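Notebook, August, entry started 7:40 a.m.
Soy sauce salt titration, second pass

Repeated the chloride titration on the Skoken dark sauce with the dilution Kazue suggested. Took 5 mL of sauce to 1,000 mL with distilled water and pulled aliquots from that. At the old dilution the brown color hid the chromate endpoint completely. At this one the change to brick red is visible against white paper, though still slow to settle.

Silver nitrate was restandardized before starting. The bottle from the Flernau order had been open since the spring and read a little weak. Corrected value is on the label and in the shared sheet. Tarek, please stop using the figure penciled on the cap.

First two aliquots agree. Third is high and I have left it out. I overshot, and the swirl was poor near the end.

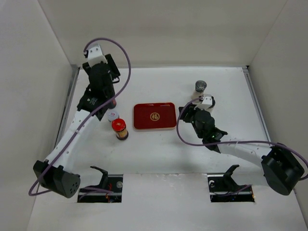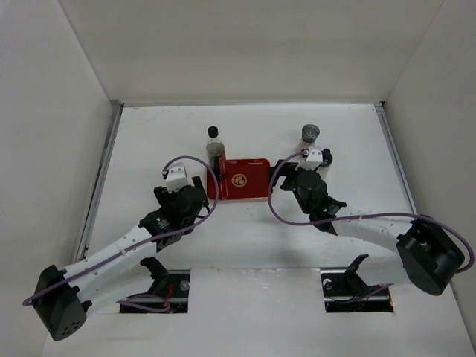
Filtering did nothing useful. Ran a portion through the coarse paper and then the fine, and the color came through both. Charcoal took most of it out but I do not trust the chloride afterward without a blank, and the blank is not done. Elikem has charcoal from another supplier (Avov) that is supposed to be washed. Will try that next.

Conductivity as a cross-check: 1,668 microsiemens per cm on the diluted sample, temperature compensation on. Too high for salt alone at the label concentration. Amino acids and organic acids will account for part of it. Not usable as a salt number without a calibration made up in the same sauce.

Oven dish for total solids went in at 90 C, lower than the method asks, to keep the sugars from browning. Reweigh after lunch and again before leaving. Lama has the desiccator key.

To do: charcoal blank, fresh chromate indicator, repeat aliquot three, ask Zaid whether the potentiometric electrode is back from repair.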